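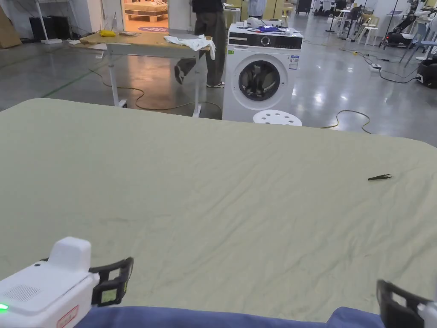
Lakis Fitted Sheet, Sage Green

A plain fitted sheet for a large bed, in one pale green color. We sell it alone, without pillowcases and without a top sheet. Many customers already own these and want only the part that wears out first.

Item: fitted sheet, single piece
Color: sage green (pale)
Fabric: 100% cotton, plain weave
Mattress height: up to 30 cm
Elastic: all the way around
Wash: 40 °C, inside out
Price: 139
In stock, leaves our store in two working days

About the color

Sage is a difficult color to sell from a screen. In the morning it looks more gray, and under a yellow lamp it looks more green. It is lighter than most people expect from the word "sage". If you want to match it with curtains or a blanket you already have, please ask for a fabric piece before you order the sheet. We send one piece for each order at no cost, by ordinary letter.

Dark blue goes well with it, and so does light wood. Next to a pure white wall it keeps its green. Next to cream it can look a little cold, so with cream walls we would suggest asking for the fabric piece first.

The green is a pale one, and a pale sheet shows marks sooner than a dark one. Most marks come out if you wash them early. Please see the part about washing further down.

Fabric and creases

The cotton is woven plain, without shine. It is smooth when new and becomes softer in the first months. It is not treated against creasing, and we do not want to promise something else: after the wash it has fine wrinkles, and after a night it has more of them. If you pull the sheet tight while it is still a little damp, a good part of the wrinkles will go away as it dries on the bed. Ironing works too, on the cotton setting, but we know few people who iron a fitted sheet.

Jersey sheets stay smoother. If smoothness is the most important thing for you, look at the Lakis Jersey, which has the same shape and nearly the same color.

Corners and elastic

The corners are sewn with a double seam. The elastic goes around the full edge and not only at the four corners, so the long sides stay under the mattress when somebody sits on them. Over the mattress corner the sheet makes a soft, rounded line.

On a mattress lower than 18 cm there is too much fabric and the sheet will move. You can fold the extra fabric flat under the mattress, or use Akex sheet clips, sold separately in packs of four.

How to put it on

1. Find the sewn label. It belongs at the foot end, on the left.
2. Start with the two corners at the head end.
3. Pull the sheet to the foot end and put on the third corner, then the fourth one. The fourth corner needs some strength the first time.
4. Lift the mattress a little on each long side and push the elastic under.
5. Stroke the fabric with your flat hand from the middle to the sides. 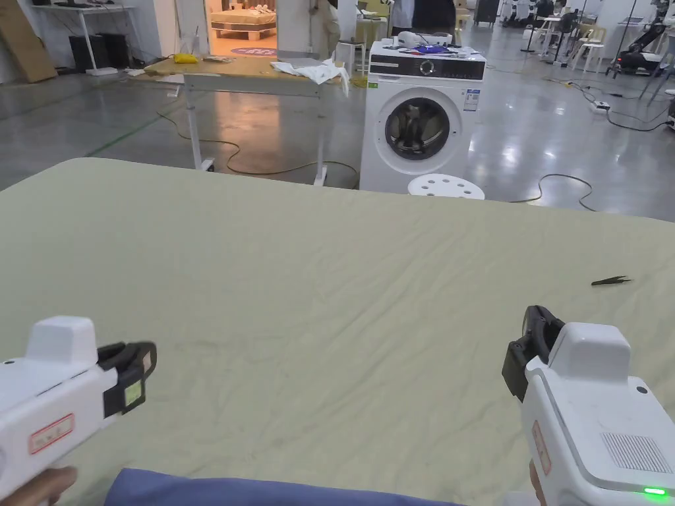

If your bed is used in the daytime also, for sorting small things or for folding clothes, it is worth doing step 4 carefully. A sheet that sits well under the mattress gives a flatter surface, and small objects do not roll into a fold and disappear. Be careful with anything that has a sharp point. Cotton of this weight does not tear easily, but a small hole near the elastic will grow with every wash.

Washing

Wash the sheet once before the first use. It will become a little smaller, and the measurements on the package already include this.

Turn it inside out and close any duvet covers that go in the same load, otherwise the sheet ends up inside them as a wet ball. Do not fill the drum completely. For front-loading machines we recommend a spin of 1000 turns. A faster spin does not harm the cotton, but the creases will be deeper.

Marks from skin cream or food: put liquid detergent on the dry fabric, wait 50 minutes, then wash as usual. No bleach. Bleach leaves yellow places on this green and we can not repair or exchange a bleached sheet.

Tumble drying is allowed on low heat. Take the sheet out when the elastic still feels slightly damp.

What customers write

"I bought one in October and a second one after the first wash. The green is quiet and my room looks bigger. I had to fight with the last corner – now I ask my son." Nayeli Zepeda

"Good thick elastic. It wrinkles, as the page says. The color was grayer than I imagined, and I am used to it now. Four stars." Ebise Tesfamariam

Questions we get often

Does it fit together with a mattress protector?
Yes, if protector and mattress together are not higher than 30 cm. The Brulavex quilted protector adds 2 cm.

Can I use it on a bed made of two mattresses?
You can, and it will hold the two together quite well. You will feel the line between them through the fabric. A Chu bridge pad under the sheet makes this softer.

Is the green the same in every delivery?
Almost. Each dye bath is a bit different. If you need two sheets of exactly the same green, order them together and write "same bath" in the comment field.

Do you have it in a smaller size?
Not in sage at the moment. The smaller sizes exist in white and in sand.

Returns

You can send the sheet back within 30 days if it was not washed and not slept on. Opening the package and holding the fabric against your wall is fine. Please fold it as well as you can – we know that a fitted sheet does not fold nicely – and put the paper band back around it.

Orders that reach us on Thursday before noon are normally packed the same day.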